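Keeping Your Home Game Table in Good Shape
Small tips for card nights, dice and slot toys

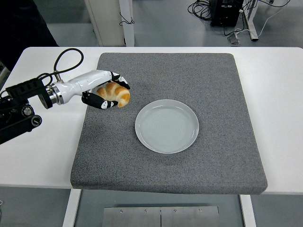
When you play cards or roulette at home with friends, the table does most of the work, and it is the thing which gets the least care. I have hosted a small chip evening every month for many years, and I want to share what I do before and after.

Felt first
Brush the felt always in one direction, with a soft clothes brush. Do not use the vacuum with the hard nozzle, it pulls the fibers up and the cards stop sliding well. For a drink stain, press a dry white cloth on it and wait. Then use cold water with one drop of dish soap, again only pressing. My friend Omolara Jibrin rubbed a wine stain in August and she has now a light circle at the dealer's place.

If the felt has a fold line, hang it over a door for one night. You can also iron it on low heat, but put a cotton towel between.

Chips
My set has 299 chips. It was sold as 300, but one was missing in the box and I never complained. Clay chips do not like to stay in water. Wipe them one by one with a damp cloth, and dry them the same evening. Plastic chips can go in a bowl of warm water for 10 minutes. An old toothbrush is good for the edges.

Cards
Wash your hands before dealing - this helps more than any cleaning product. Plastic cards can be wiped with a little soap. Paper cards you can only dust with a dry cloth, and when they become sticky it is time to buy new ones. I keep the decks in a tin with a tight cover, away from the radiator.

The small slot machine
Some people have a coin slot toy on the shelf. Mine is a Skusel, bought second-hand from Yakubu Ugwu. If the handle becomes slow, take out the coins, open the back and clean the dust with a dry paintbrush. Do not put kitchen oil in it. I did this once and the reels were sticking for weeks. A very small drop of sewing machine oil on the axle is enough.

Snacks
Put them on a side table if you have place for one. Greasy fingers are bad for paper cards, so keep napkins near, and choose nuts without salt powder. Glasses stay on coasters, also the empty ones.

Storing
Roll the felt with the soft side inside, around a cardboard tube. Dice go in a small bag, so they do not scratch the chips.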